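How I Reset My Desk Shelf (and Finally Deal With the Bottles)

My desk backs onto a light wood panel, and the ledge above it collects everything. Toys, plants, cups, drinks I opened and forgot. I moved into this place in Kerkstead in August and by the second month I couldn't set down a notebook! So now I do a reset every evening at 6, and it takes me 12 minutes if I don't stop to play with stuff.

Start with drinks. Any bottle on the desk gets picked up first, before you touch a single cute thing, and it goes to the kitchen or back in the fridge.
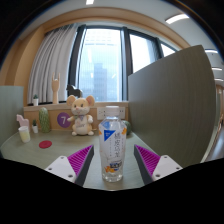
Wipe the whole desk next, back to front, with a barely damp cloth. I use an old T-shirt cut into squares. Lift each figure, wipe under it, put it down somewhere else for now. Plush things get a quick once-over with a lint roller (go easy around ears and bows, I've pulled a thread or two).

Now the fun part — putting things back in groups. My friend Huệ Cù taught me to do tall, medium, small, and leave a hand's width before the next group. A cactus is great for the tall one. Fake plants do need dusting, by the way, and a dry paintbrush gets down between the ridges much better than a cloth. 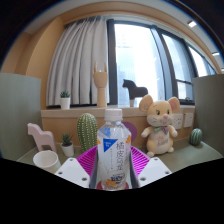

Orange peel oolong, with the cactus, the little succulent and the pink horse to the left of it.

If you like round stickers or signs on your back panel, the way I do, check the edges while you're there. Press down any corner that's lifting and hold it for a slow count of 21. If it pops up again, peel it off, clean the spot with rubbing alcohol, let it dry and use a fresh dot of glue.
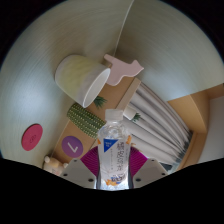

Cups are my weak spot. I let myself keep one on the desk, and it has to be one I'm drinking from. Everything else gets rinsed that same evening, and bottles get emptied, rinsed and squashed with the cap back on — check your local recycling rules on the caps, they're different all over.

Last thing, turn the desk lamp on and look at it all from your chair. Something will be too close to your elbow. Move that one back a few inches and go eat dinner.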